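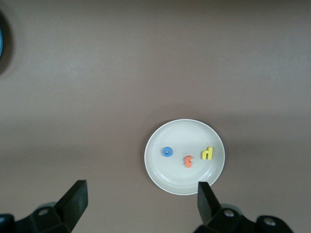
食器用の水切りマット「Okine」Lサイズ、使って半年のメモ

買ったのは9月。値段は3,238円、送料込み。水切りマットに3千円超え、正直高い。それまでのは100均のを2枚重ね。で、不満が爆発して買い替え。

先に結論。吸水は文句なし。乾きは普通。洗濯後の縮み、あり。星4つ。

サイズと置き場所
うちのシンク横は狭い。Lだと端が少し垂れる。Mにすればよかったかも。ただMだと直径20cm超えの皿を並べたらすぐ満員。家族3人ぶんの夕飯の食器、Lでぎりぎり。鍋は無理。鍋は拭く派なので問題なし。
厚みはそこそこ。ワイングラスを伏せても安定してる。薄い小鉢も倒れない。前のマットはここがダメで、小鉢1個欠けた。

吸水
家のキッチンスケールで計ってみた。乾いた状態で202g。計量カップで水を200mlかけて、しばらく放置。裏まで抜けてこなかった。これはすごい。100均のは半分くらいで下がびしょびしょだった。
ただし一気にかけると表面を水が走る。ゆっくりならOK。洗った皿から垂れるぶんには気にしなくていいと思う。

乾き
ここが微妙。夜9時に使い終わって、吊るして、朝6時にまだ端が湿ってる。冬場は特に。夏ならたぶん平気。換気扇の下に吊るすとだいぶマシ。
吊るす用のループは角に1個だけ。対角にもう1個欲しかった。片側だけで吊ると下の角に水が溜まる。メーカーさん見てたらお願いしまう。

におい
梅雨はまだ経験してないので保留。今のところ、2日に1回洗えば無臭。サボって4日放置したら雑巾のにおい。まあ当然。酸素系漂白剤でつけ置きしたら取れた。塩素系はタグに×マークがあるので注意。 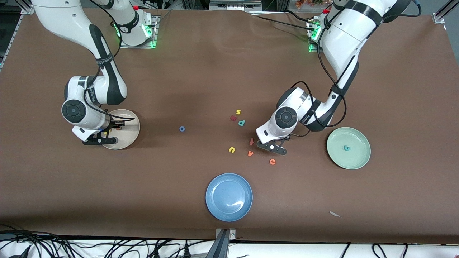
洗濯したときの縮み
最初の1回で縦が1cmくらい縮んだ。そのあとは止まった。乾燥機は自己責任で1回だけ。縁がちょっと波打った。やめたほうがいい。
色落ちはなし。白いふきんと一緒に洗っても平気だった。毛羽は最初の数回だけ出る。グラスに細かいのが付くので、使う前に一度洗うのおすすめ。

他のと比べて
Lilleyの珪藻土タイプも前に使ってた。乾きはあっちが圧勝。でも硬い。皿を置くたびカチャカチャうるさいし、落としたら割れた。もう買わない。
Tanuiのシリコンのやつは実家にある。水は吸わない、溝に溜めて流すタイプ。洗うのは楽。でも溝のぬめりが嫌。あとシンクに向けて傾けないと流れない。
布系でいくならOkine、手入れ優先ならTanui。そんな感じ。

良かった点
・吸う。とにかく吸う
・皿を置く音が静か
・たたむと小さい。引き出しに入る

イマイチな点
・乾くのに時間かかる
・ループ1個
・替えが欲しくなるのに2枚セットがない

買うなら2枚で回すのが現実的。となると6千円超え。うーん。私は2枚目はMにする予定。セール待ち。
色はグレーを購入。茶渋は目立たない、醤油は目立つ。ベージュもあるけど、コーヒー飲む家だときついかも。

追記:Mの値段、先週見たら少し下がってた。在庫はグレーだけっぽい。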